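The Tablecloth Question

I bought a red-and-white checkered tablecloth last September and have been defending it ever since.

It was meant for one lunch. Four people were coming, the good table has a ring on it the size of a saucepan (the size of one particular saucepan), and the Dedier housewares place on the corner had a bin of cloths by the register. I took the top one home, shook it out, and discovered that I now lived in a pizzeria. My sister asked where the candle in the bottle was. My neighbor asked whether we were doing a lunch special.

Six months on, it is still there. I have a drawer with 954 square inches of folded linen in it – I measured the drawer, it was a slow evening – and every piece of it is beige, and none of it ever comes out. Beige linen wants an occasion. It also wants ironing, and then it wants everybody to be careful with the beets. The checks ask for neither. You can put the lunch down and leave it there half eaten while you get on with something else, and the whole arrangement still looks like somebody's idea of a nice afternoon.

I have come to believe that most advice about setting a table is written for tables where people only eat. Mine has never been so lucky. It takes the mail, the sewing machine, the tax folder and whichever appliance is being repaired that week, and at noon a plate has to find a spot among them. My readers report the same. Rosalinda Navarro wrote in after the winter issue to say that her family had eaten around a half-built dollhouse for so long that when it finally moved to the bedroom, they went on passing the salt the long way.

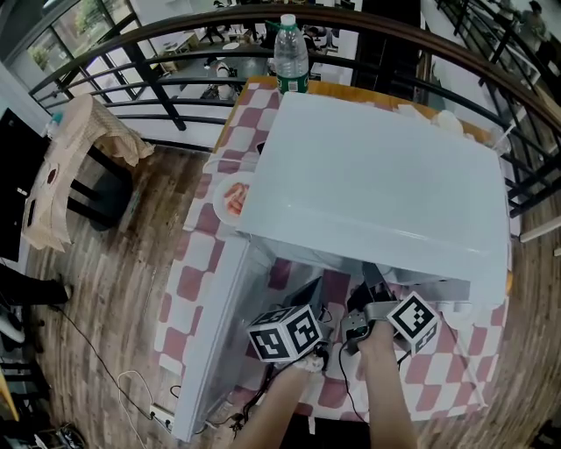 Do you need to clear everything off before you sit down to eat?

Clear enough for the plate, the glass and both of your elbows, and let the rest stay where it is. Anything you would mind getting sauce on goes to a chair. Anything that would mind you, such as a hot iron, goes to another room.

On the matter of checks specifically, some practical notes from the past six months.

Small checks hide crumbs. Large checks hide nothing, but they do let you line things up, which some of us find calming. If you have a guest who straightens forks, give that guest the large checks and a glass of wine and you won't hear a peep until dessert.

Red fades to pink. It does this faster at whichever end of the table gets the afternoon sun, so turn the cloth around every so often or accept that you will own two tablecloths joined in the middle. Mine is well on its way. I have started telling people it's a gradient.

Tomato is your friend here. So is anything with paprika. Blueberries are not, and I would rather not go into how I found that out, except to say that cold water, dish soap and an overnight soak got me to a faint gray smudge, and that the smudge now lives under the bread basket.

If you eat outside, or anywhere with a breeze, put something with weight at each corner. I bought a set of four Tilahun clips shaped like lemons. They hold beautifully and they look like four lemons having an accident. A full water bottle does the job for less, at least until people get thirsty.

As for the beige drawer, I did offer its contents to my sister, who has a proper dining room and a Zemthorpe sideboard to go with it. She said she'd think about it. Then she asked where I got the red one, and whether they had it in the longer size.

They do. It's in the bin by the register, under the oven mitts.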